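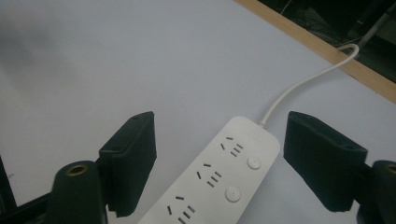 Ostura Household Load Readings
Data card and README

Ostura is a set of plug-level electricity readings from homes in the Flarnar district. It was put together to study standby use, meaning the power that things draw while they are switched off or idle. The readings are split into one file per home. There are 21 homes in the set.

What is in the folder

readings/ holds the raw values, one CSV per home
homes.csv lists each home with its floor area band and number of residents
labels.csv maps each plug ID to an appliance type
scripts/ holds the cleaning and resampling code
CHANGES.txt lists fixes by release

Columns in the readings files

time: local time, 24-hour clock, no time zone offset
plug_id: matches labels.csv
watts: average power over the interval
volts: line voltage at the plug
flag: 0 for a normal reading, 1 for a filled gap, 2 for a suspect value

The interval is 20 seconds. Gaps of up to 6 intervals were filled with the last good value and flagged. Longer gaps were left empty.

Collection

Each home was given Sollik plug meters and a small hub that stored readings on a memory card. Residents chose which appliances to meter. Large fixed loads such as water heaters and electric ranges are not covered. Residents filled out a short form on paper, and the appliance types in labels.csv come from those forms.

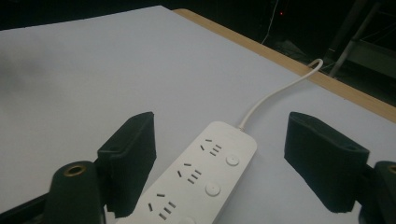 Where several appliances shared one meter, the label is "group" and the members are listed in the notes column. Do not treat a group as a single appliance when you compute standby use. In most groups it is not possible to tell which member is drawing power at low load.

Meters read low below 5 watts. A correction table is in scripts/lowload.csv and is applied by default when you run clean.py. Pass --raw to skip it. Results published from the first release did not use the correction and should not be compared directly with newer ones.

Known problems

Home 6 has its clock one hour off through the end of February.
Two plugs in home 20 were swapped partway through. The labels follow the swap, but the exact time is uncertain.
Voltage is missing for all plugs in home 5.
Phone chargers were moved around a lot. Treat their labels with care. 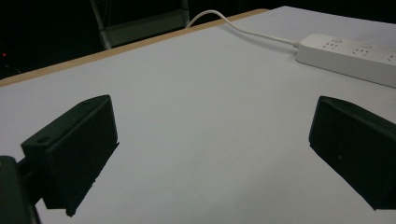
Tabletop, pale grayish white.

Privacy

Names and street addresses were removed before release. Floor area is given in bands. Readings at this interval can still show when people are home, so please do not try to match homes to real households.

Use and license

The data may be used for research and teaching. Redistribution is allowed if this file is kept with the data. Please cite it as "Khasawneh, Ostura Household Load Readings" with the release number from CHANGES.txt.

Report errors through the issue tracker and include the home number, the plug ID, and the time range.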